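Notano Table Oil, satin

Home > Wood care > Oils and waxes > Notano Table Oil

Notano Table Oil is a hardening oil for indoor tables, counters, desks and shelves. It goes into the wood and also leaves a thin layer on top, so the surface keeps its grain and can be repaired later in one place without sanding everything. We mix it in our workshop from linseed oil, tung oil and a small part of carnauba wax. There is no color in the standard version.

The oil makes most woods a little darker and warmer. On oak and ash the change is small. On cherry, mahogany and other red woods it is strong, and customers sometimes write to us because they are surprised. Please make a test on the underside of the table, or on an offcut, and let it stay overnight before you decide. A wet cloth gives a first idea of the tone, but it is a weak idea only.

What is in the tin

The oil is thin, like cooking oil, with a light smell of nuts that remains for several days. After a long time on the shelf the wax goes down to the bottom. This is normal. Stir with a flat stick until the bottom of the tin feels clean. Do not shake, it makes bubbles.

If the tin was open before and a skin is on the oil, take the skin out in one piece and pass the rest through a paper filter. When the oil pulls threads from the stick it is too old and will stay sticky on your table.

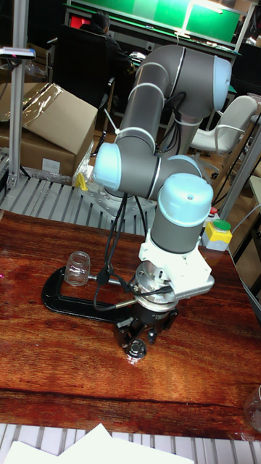 Hanane Abdelaziz: I used it for our dining table and the satin is really satin, not half gloss like the one I had before. My only complaint is the lid. After the second opening it did not close well any more and I had to put the rest into a jam jar. Please think about a screw cap.

Our reply: Thank you, Hanane. The screw cap is planned for the next filling. Until then, clean the rim with a cloth before you press the lid down, and keep the tin upside down. A jam jar is fine if it is full to the top and stands in a dark place. Write on it what is inside!

How to put it on

Sand the wood along the grain and remove the dust with a vacuum cleaner and a dry cloth. Old varnish must be gone completely. Old oil can stay if the surface is clean and not greasy.

Pour a small amount on the wood and spread it with a cotton cloth or a short brush. End grain drinks more, so go back to it after some minutes. Leave the oil for roughly 45 minutes, then wipe off everything that still shines. This is the step where most mistakes are made. A coat that was not wiped well takes days to dry and feels like rubber.

Wait until the next day and repeat. Two coats are enough for a desk or a shelf, a kitchen table should get three. For a very smooth surface, Delwyn Rakena from our workshop rubs the last coat lightly with a 3000 grit pad when it is fully dry. I find it too much work for a kitchen table, but on a small side table it is beautiful.

The full hardness comes after some weeks. During this time use the table gently – no wet glasses, no rubber mats and no tablecloth.
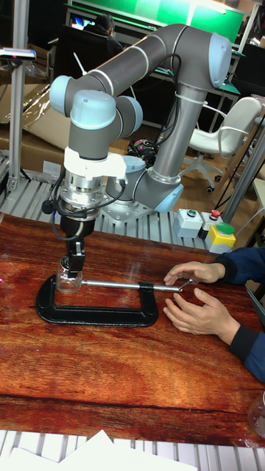

Care and repair

For daily cleaning take a damp cloth and nothing else. Dish soap is fine now and then, well diluted. Products with ammonia or bleach will make gray areas.

Water rings that are still light can often be rubbed out with a drop of oil and a white pad. Dark rings are deeper, usually from iron together with tannin, and they need sanding. In both cases oil the place again and wipe a little over the border, so it blends with the rest.

Safety

Cloths with oil on them can start to burn by themselves. Put them in water in a metal container with a lid, or lay them flat outdoors, one by one, until they are stiff. Never leave them in a ball in the trash. The liquid oil must be kept away from children.

Goes well with

Treta cleaning soap for oiled wood
Ultano white pads, fine
Ultano cotton cloths, without lint

Questions about a special kind of wood are answered by Eduardo Leitão. Please send him a photo in daylight and tell him what was on the wood before.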